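Coffee With the Woman Who Runs Gremwood's Budget
22 March 2018

I've been playing Skerkport for longer than I've held some jobs, and in all that time I had never talked to anyone from the Gremwood cabinet. They keep to themselves! So when the Minister of Finance of the Republic of Gremwood wrote back to say sure, she had a free evening, I made a big pot of coffee and called her before she could change her mind. (She asked me to use her title and leave her name off, in character and out. Fine by me.)

She took the job in December, right after the coalition with Aravena's old merchant party fell apart. "I inherited a spreadsheet with four tabs," she told me. "Two of them were labeled 'do not use.' One of those was the real one."

If you don't follow Gremwood, the short version is that the legislature has 100 seats, the president is elected by those seats, and the ministers answer to the president but can be thrown out one at a time by a simple majority. I asked if that last part keeps her up at night.

"No, I like it," she said. "My predecessor lasted 15 days. He raised the harbor duty without telling the coast delegates, and they had him out by the weekend. I read that whole thread before I said yes. I think everyone who takes a ministry should have to read the thread where the last person got fired."

The harbor duty is still the thing people yell about, so I asked her straight out whether she's going to bring it back. 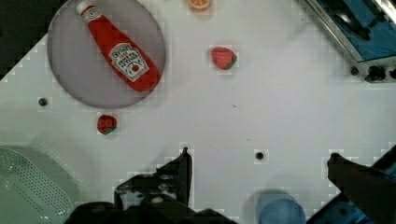

She laughed for a while at that. "I'm going to bring back a duty. It won't be that one. The old one charged every ship the same 300 crowns, so a fishing boat paid what a grain carrier paid, and of course people were mad. I want it by tonnage. The Skarkumano delegates have already told me they'll vote against it, and I told them to wait until there's a bill to vote against."

Skarkumano, for anybody who skipped the last update, is the island province that joined after the referendum, and it has more boats than it has voters. It passed its own constitution before the mainland said it could, and the courts still haven't ruled on whether that counts. I figured she'd dodge that one, and she didn't, quite.

"My personal view is that it counts for local stuff and doesn't count for taxes. That's also the view of the person who needs the taxes, so weigh it however you want."

We got onto the wiki after that, which was my fault. The constitution page has been edited 384 times and there are two versions of Article Nine floating around, one with the treasury reporting to the president and one with it reporting to the legislature. She has been sending her reports to both. "Same report, different cover page," she said. "I'm hoping somebody fixes it before I have to write a third cover page for Skarkumano."

I wanted to know if she'd run for president herself. She said she'd thought about it, then thought about the speeches, then went back to the spreadsheet. "I like the budget. I know how that sounds. But you can read the budget and see who won every argument this year, and most people playing never open it."

I opened it after we hung up. The lighthouse fund is bigger than the army. I've got follow-up questions, and she says she'll take them once the tonnage bill is posted.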